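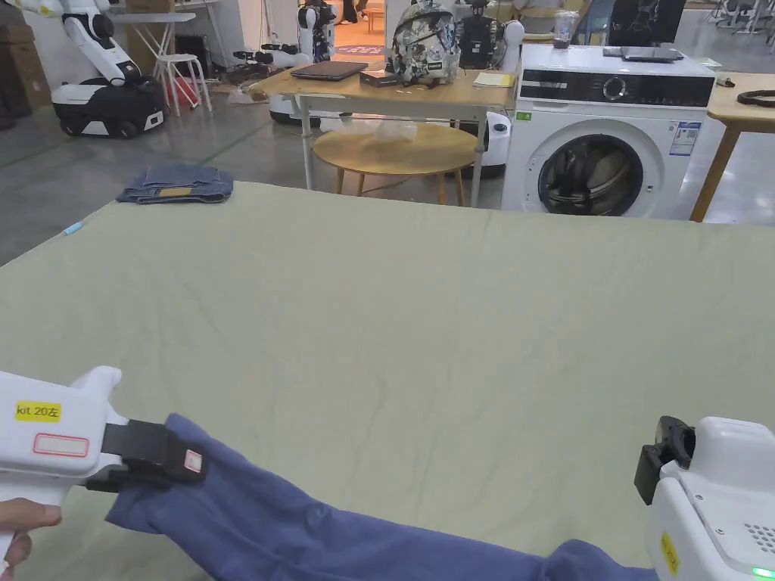
Clothing swap is back in October

It hardly seems possible, but the autumn clothing swap is almost on us again, and I have had so many people stop me in the parking lot to ask about it that I thought I'd better get something into the newsletter before Keith Halliday runs out of patience with the phone. We're in the Presholm Street hall as usual, on a Wednesday evening this time, with doors at 6:30. (The Saturday slot went to the chess people, and good luck to them!)

For anyone new to the neighborhood, the swap is very simple. You bring clean clothes you no longer wear, you get a ticket for each piece, and you trade your tickets for anything that takes your fancy. Jeans, sweaters, shirts, winter coats and kids' things are always snapped up first. We can't take underwear or swimsuits, and please go through your pockets – last spring Jolene Tawhiri found a set of house keys, a library card and most of a granola bar in one coat.

You can drop things off early on Monday or Tuesday between 4 and 7, at the side door by the bike rack. Bags are fine, but if you can fold things it saves the sorting crew a good hour, and they'll love you for it. Shoes should be tied together in pairs.

At the spring swap we gave out 1523 tickets, which was a record for us, and 119 families came through the door. Whatever was left went over to the Villard Avenue thrift store, and the same will happen this year. Bevan Bolger has offered his van again, bless him, though he could use a second pair of arms for the loading at 9.

One more thing, and it's a nice one. Nikau Stubbs is setting up a mending corner with two sewing machines and a big tin of buttons, so if you've been hanging on to a favorite shirt with a torn cuff or a hem that's come down, bring that along too. She'll show you how to fix it yourself if you'd like to learn, and I can say from my own crooked hems that she is a very kind teacher.

Coffee and cider are free, and Brodie Partington is baking. To help with sorting, leave your name with Keith at the front desk.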